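Teleoperators wanted for the Corance collection round

Do you like puzzles, steady work with your hands, and getting a stubborn little task right? Come teach our arm! Ganunance is looking for 4 part-time operators to record demonstrations for Corance, our learning system for sorting and placing small shapes.

You'll guide the arm through short episodes: reach for a square, a hexagon or a circle, pick it up, set it down where the prompt says. Each episode is saved, labeled by you and passed to the training team. We have 1537 good ones so far and want another 1000 by the end of August – including the fumbles, which the system learns from too (label them as fumbles, please).

No robotics background needed. We train you for two days, paid. You should be comfortable sitting for 600 minutes a week at the controls, with breaks whenever you like, and willing to write a line or two of notes after each session. Gamers, knitters and model builders have all done wonderfully at this.

To apply, send a short note to Irina Cârstea at the Ganunance front desk and tell us which mornings you're free.
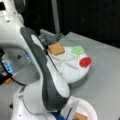
Refugio Medrano: I did the last round and would sign up again. The first day is slow, then your hands get it. Do they still let you swap shifts?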